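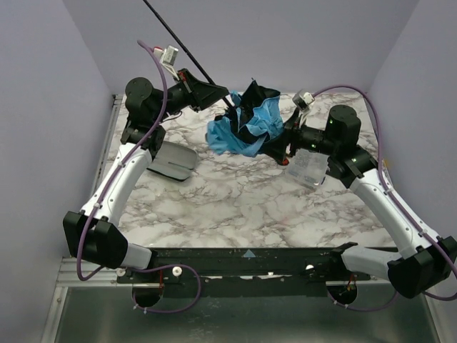 Blue and black fabric on a marble-patterned tabletop.

How I work out an each-way bet

I used to leave the sums to the bookie, but they're easy enough. Say you put £3 each way on a horse at 10-1. You've staked £6 - half to win, half to place. If it wins, the first half pays £30 plus your £3 back. The place half is usually paid at a fifth of the odds, so 2-1, and that's another £6 plus your £3. Check the place terms before you bet, as small fields pay fewer places!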